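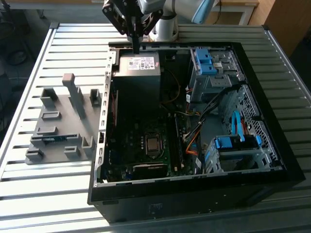

Suppression order alerts not reaching half the list

Desk Tickets Guides Members Contact

Support > Court alerts > Email delivery > Resolved

Thu 27 June, by Halima Mutiso

Okay, writing this one up properly, as I've had the same phone call from several newsrooms now and I'd like to be able to just send a link!

For anyone new: when a court makes a suppression or non-publication order, our desk gets the notice, types up a short summary and pushes it out by email to every reporter and editor on the court alerts list. There are 3,000 addresses on it. If you don't get the alert you can end up naming someone you're not allowed to name, and then it's your lawyer's problem (and your weekend). So when people said the alerts had gone quiet I dropped what I was doing.

First report came from the chief of staff at the Hendotance paper. She'd heard about an order from a barrister in the court foyer, which is a rotten way to hear about it. Their story hadn't run yet, thank goodness. I checked her subscription and it was active, right address, no bounces. Asked her to look in junk. Nothing in junk.

My first thought was her mail filter. Newsroom filters hate us, what with all the words like "assault" and "indecent" in our subject lines, and we've been blocked by publishers before. I got her IT bloke to look for our sender address and he came back with nothing received at all, blocked or otherwise. So it wasn't leaving our end.

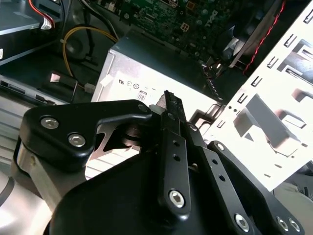

Halima Mutiso
Member Support, Court Alerts Desk, Mondside

What I tried, in order, including the silly stuff:

Sent myself a test alert. Arrived straight away. Felt smug, briefly.

Sent the same test to the Hendotance address by itself. Arrived. Less smug.

Re-sent the original order summary to the whole list. I got mine, she didn't get hers. Sorry to everyone who got that one twice, by the way, it was the same order and nothing in it had changed.

Logged in to Rashidi, the relay we send through, and looked at the job. It said "complete" with a nice green tick. I've since learnt that "complete" means the job has stopped, for whatever reason, so please don't trust the tick.

Opened the detailed send log (it's tucked under Jobs, then the little arrow, then Export) and scrolled to the bottom. The alerts go out in batches of 50, sorted by outlet name, and the last batch stopped part way through the outlets starting with G. Everyone after that got nothing. Freelancers are filed under their surnames, so if you're a freelance with a name late in the alphabet you've been in the dark too, and you're the people with no legal desk to ring, which really bothers me.

At this point I handed the log to Nyokabi Mbwambo, who looks after the database, and went and made a cup of tea.

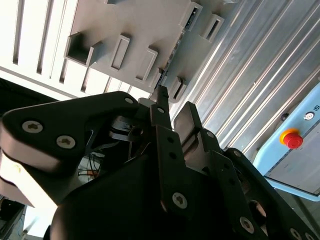
Grey fixture board and narrower panel on the ribbed metal work surface

Nyokabi found it before I'd finished the tea. One subscriber record had an outlet name and no email address. It came in with the bulk import of new members from Tasudel, and the import page lets a blank address through where the ordinary sign-up form would have made a fuss. When the relay reached the empty record it gave up on that batch and on every one after it. No warning to us, no retry.

The fix, for the log:

1. Deleted the blank record. The outlet is a community radio station, and I rang them for a proper address and signed them up by hand.
2. Ran a search for other blanks and for addresses with a space stuck on the end. There were a couple of the second kind, now tidied.
3. Changed the send job so a bad address gets skipped and listed in the error report.
4. Re-sent the 8 orders that had gone out while this was broken, to the second half of the list only, each with the word LATE at the front of the subject line and the date of the order in the first sentence.
5. Asked 100 subscribers from the missing half to reply with "got it". Replies have been coming in all afternoon, and some of you are very funny.

Still open: the import page itself. Nyokabi has it on her list, but until it's changed please don't do bulk imports without giving one of us a shout first. I've taped a note to that effect on my monitor and put another one in the desk handbook.

A few things people have asked me on the phone. Orders that were lifted or varied during the gap are in the re-send as well, so read the whole batch before you change any copy. The web register was never affected, it pulls from a different table, and all the orders were sitting there the whole time. And no, we can't text the alerts, much as I'd love to. The summaries are too long and half the meaning is in the exceptions.

Also, several of you wanted to know whether you could tell the court you hadn't been notified. That's one for your own lawyer, please! I can give you the send log for your address in writing, with times, if it would help. Just reply on this ticket and say which outlet you're with.
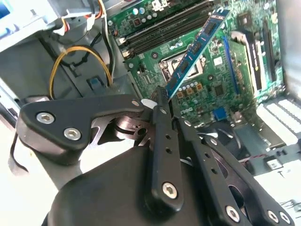 If I missed an alert, where can I check what orders are in force right now?

Go to the web register, search by court and then by the file number, and look for the status "in force". If you only have a party's name, ring the desk and we'll search it for you, as names covered by an order are hidden from the public search.

One last bit for the desk roster: whoever sends the first alert each morning, open the exported log afterwards and check that the last line is an outlet starting with W or Y. Takes a minute. I'll keep this ticket marked resolved but watched until the import page is done, and Nyokabi will add her note underneath when it is.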